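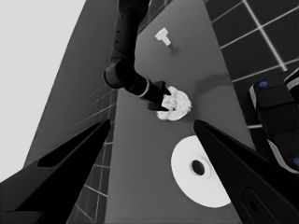
Kgomotso Khumalo, fiction contributor

Fiction > Short Stories > Summer Reading

Stories Poems Serials Authors Submit

Search stories and authors Go

The Bench at Plevedby

The bench had been in the window of Arruda since before the shop sold anything else for outdoors, and Ignacio Manzano wanted it more than he had wanted his first car.

He wanted it for the yard behind the house in Tristport, which was a square of brick with a drain in it and one fig tree (a wonderful fig tree, by the way, bent like an old fisherman and loaded every year with more fruit than two families could eat). He could see the bench under that tree. He could see himself on it, too, with coffee, at six in the morning, before the ferries started.

"It's teak," said the woman in the shop. "It'll outlive you."

"How much?"

"1,604."

He laughed out loud, thanked her, and went home on the bus, and all the way home he thought about the arms. They were wide arms! You could set a plate on them. Whoever drew those arms had sat outside with a plate and nowhere to put it, and had gone indoors and done something about it.

On Tuesday he went back and asked if he could sit on it again.

"You can sit on it till we close," the woman said. So he did. He sat among the parasols and the stacked cushions from Cavico, and people came in and walked around him, and a small boy climbed up next to him and ate a whole peach.

"Are you for sale?" the boy asked.

"No, but the bench is."

"It's a good one."

"Isn't it?"

The woman came over with a cloth for the peach juice. She rubbed at the seat, then she turned the cloth over and rubbed again, slowly, along the grain, the way you'd dry a dog you were fond of.

"There's another," she said. "In Plevedby. Same maker, same year. It was in my aunt's garden and now it's in her shed, and one leg's gone soft. I've been meaning to do something about it for 16 years."

"How soft?"

"You can push a key into it."

He had never fixed a leg on anything. He said yes so loudly that the boy dropped the peach stone.

Plevedby was 9 miles up the coast, and he borrowed his brother's van and drove there with the windows down and the radio going. The shed smelled of tomato plants and oil. The bench was at the back under a tarp, gray as a gull, with a wasp nest the size of a walnut under one arm and a plate still sitting on the other. A blue plate, with a fork on it. He stood there holding the corner of the tarp and felt so happy he had to go outside for a minute.

It took him all of June. He cut the bad part away, and cut too much, and bought a piece of teak from a boatyard and cut that wrong as well. The man at the boatyard showed him how to make a long slanted joint – a scarf, he called it – and sold him a second piece for less than the first. Ignacio made 13 practice joints in pine before he dared touch the real thing. He lined them up on the kitchen windowsill. Some of them were terrible! He loved the seventh one and kept it to prop the door.

When the glue had set he carried the bench out with his brother on the other end, around the drain, under the low branch, back a little, left a little. The new foot was honey-colored and the rest of it was silver. One corner rocked. He folded a bus ticket and pushed it under.

Then he telephoned Arruda.

"It's up," he said. "Do you want to come and sit on it? There's figs, nearly. You'd have to bring a cushion."

"What about the plate?" she asked.

"It's on the arm," he said. "I washed the fork."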